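Plirkness Community Boards > Home and Garden > Water and Plumbing

Rainwater tank smells like eggs after the dry spell

trevor_oakley
Posted 7:42 am
Hi all. We're on tank water only, out past Mestbridge. Since September the cold tap in the kitchen has had a rotten egg smell first thing in the morning. It goes away after a minute of running. The tank is poly, 14 years old, and has never been cleaned out as far as I know. We bought the place two years ago and the previous owners left no paperwork. Do I need to get someone in, or can I dose it with something and wait?

hkauppinen
Posted 8:15 am
Sludge on the bottom. When the level drops, the outlet is drawing from closer to it. How low is the tank at the moment?

trevor_oakley
Posted 8:31 am
Under a quarter.

hkauppinen
Posted 8:40 am
Then I'd get it pumped out now while there's not much in it to lose. You'll waste a lot more water if you wait for rain and do it full.

TanveerK
Posted 9:05 am
I'd disagree with going straight to a clean-out. If it clears after a minute it could be the pipe between the tank and the house and have nothing to do with the tank. Ours runs underground from the downpipes (wet system) and the water sits in there for weeks when it doesn't rain. First flush after a dry spell stinks. Drain the low point before you pay anybody.

hkauppinen
Posted 9:22 am
Trevor said kitchen tap, not the inlet. A wet system wouldn't clear in a minute at the tap.

TanveerK
Posted 9:30 am
It would if the supply pipe has a dead leg in it. Plenty of farmhouses have one where an old laundry was taken out. I'm not saying the tank is clean, I'm saying check the free thing first.

martti_n
Posted 11:48 am
Both worth checking. Fill a clean jar straight from the tank outlet and another from the kitchen tap before anyone else is up. Leave the lids on for an hour, then smell them. If only the kitchen one smells, it's the pipework or the filter. What filter have you got under the sink?

trevor_oakley
Posted 12:10 pm
An Astex twin. No idea when the cartridges were last changed.

martti_n
Posted 12:16 pm
Change those regardless. An old carbon cartridge will go off by itself if it sits overnight. Write the date on the housing with a paint pen.

Hertta J
Posted 1:27 pm
We had the same colour sludge and smell a few years back. The bloke vacuumed the bottom without emptying the tank and we lost maybe a day's worth of water. So a full pump-out isn't the only option, whatever Hilkka reckons.

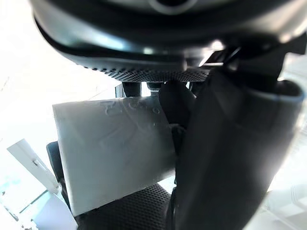 Does he need to boil the water in the meantime? I'd boil it for drinking and brushing teeth until the tank has been looked at, and it's fine to keep using it for the toilet and the garden.

hkauppinen
Posted 1:44 pm
Agree on the boiling. Vacuuming is OK if the layer is thin. After 14 years I doubt it is. Look in with a torch from the top, and don't climb in, whatever you do.

trevor_oakley
Posted 6:53 pm
Did the jars at lunch, so not first thing, but the tank one had a faint smell and the kitchen one was a lot worse. New cartridges are ordered. Will do the jars again tomorrow at 6 am and have a look in the top – the strainer needs a scrub anyway.

TanveerK
Posted 7:20 pm
So a bit of both. Have a look for that dead leg while you're under the house.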